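ok so I finally finished rewriting our bench rules for people working hands-on with the arm, and I have thoughts. Thread, sorry, it got long

The old rules were 11 pages and I'd bet money half the lab never got past page 2. I know I skimmed them my first week. The new version is one sheet, big type, taped up at eye level next to the Hodmont cell

Biggest change: we now write a separate line for "hands near the gripper" work. Before, everything was either "robot running, stay back" or "robot off, do what you like". But a lot of our days are in between! Somebody is holding a part and the arm is doing something to that part. The old rules just pretended that never happened

So for hands-near work: reduced speed, reduced force, and a second person on the stop button. The second person does nothing else. No phone, no typing up notes, no "I can watch it from over here". Button in hand the whole time

I got pushback on the second person, which I expected. It's a pain to schedule. Fillis (the project that eats most of our arm time) had 205 plug insertion trials on the plan for November and the first thing they asked was whether the button person could also do the logging. No. Love you all, but no

Next one: hold the part from the sides or underneath. Don't let a finger sit between the tool and whatever it's pushing toward. Sounds obvious until you're 73 trials in and your grip has drifted a little every time – mine totally does

Which is why there's a swap rule now too. You trade places at the end of each block, even if you feel fine. I feel fine is what I always say right before I do something dumb

Sleeves! We argued about sleeves for most of a Wednesday. Where we landed: close-fitting cuffs are ok, anything loose gets rolled or taped, no lanyards, no bracelets, no rings. Hoodie strings tucked in. I own so many hoodies

Anything electrical that we use as a test piece stays unplugged from the wall. Power strips, adapters, the lot. The loose end of the cord goes on the table where both people can see it, and you check it out loud before the first move

Cables on the arm itself: walk the joint through its full travel slowly before you start, and look for a loop that snags or pulls tight. We used to do this once when a tool got mounted. Now it's every session, 3 minutes tops

Someone from Geraghty asked if we just copied the standard. Kind of the other way round – we did the proper risk assessment first, and then the sheet is what's left once you strip it down to stuff a person can do with their hands full. The sheet does not replace the assessment. Please do not print my sheet and skip yours

Still open: what to do about visitors who want a turn holding the part. Kornetum lets people do it after a short briefing and I'm not sold. Right now ours says no and I'm leaving it that way until I hear a better argument

If your lab has a rule I'm missing, send it over, I've got room for maybe two more lines before I have to shrink the font 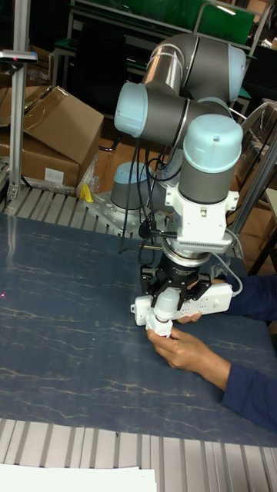
Oh and one I forgot, keep the paperwork off the part of the table the arm can reach. Going on the sheet tomorrow, so make that one more line of room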